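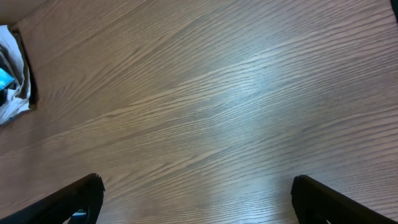 The table top, with the light on the grain.

The big table: a little gallery

I've been promising to put up a table page for ages, and as I've finally sat down with a cup of tea and the right cable, it's going up before I find something else to do. There are only two pictures so far. I know a page with two pictures is hardly a gallery, but it's a start, and my sister keeps asking what the grain looks like before she commits to the same thing for her dining end (she's been dithering between that and plain white since August).

We found it through Michalis Antoniadis, who clears out offices and has a unit full of desks, benches and the odd very nice lamp. I'd gone in for shelves. I came out having agreed to a table that wouldn't fit in the car, and he brought it over himself the following week and wouldn't take anything for petrol. Lovely man. He said it came from a place that used to be called Heltari, upstairs from the old Wragg building, but I haven't been able to find out anything more, so if you ever worked there and ate your sandwiches off it, do write!

What I like best is the grain. It runs on the slant in the first picture, corner to corner, and there's a stretch in the middle where the lines bow into soft arches. It's a light, warm brown, even a bit pink in places, and then it goes pale and nearly silver where the light lands. I've caught myself following one line along with my finger when I'm supposed to be on the phone.
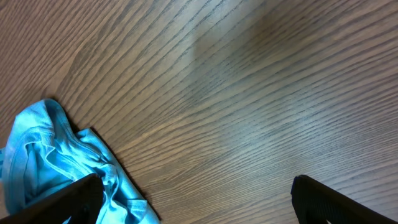

Reading time: 4 minutes

The blue cloth is my favourite for wiping down, and I'm afraid bunched up in a heap is how it lives. I bought a pack of Zalham ones years ago and they've outlasted two mops and a kettle. It's such a cheerful colour against the brown — I did think about folding it, and then I didn't.

The wood comes out quite differently in this one, doesn't it? Greyer and stripier, with dark lines packed close together up towards the left corner and a cooler, bluish look over on the right. My sister saw the two pictures on my phone and asked which table was which, so I'd better say to everyone: same table, same day. If you're choosing paint or chairs to go with something similar, please go and look at it in your own room first. I bought cushions off a photo once and we don't talk about the cushions.

A few of you asked how I look after it, so: a barely damp cloth, along the grain, then a dry one. I was given a bottle of Mornus polish and tried it on a patch at the far end, where it smelled of oranges for a week and made my papers slide about. I've gone back to water. Hot pans go on the trivet, and mugs are meant to go on coasters (I do try).

It cost 92 pounds, by the way, which I thought was very fair after seeing one in town for 600 and not half as big.

Still to come are the legs, which need a touch of paint before I'll show them to anybody, and the underside, where there's a number, 1292, in white chalk. I'd love to know what it means. Michalis thinks it's a lot number and my sister thinks it's a year, but she also thinks the table is haunted.

Page last changed Nov 8, 2021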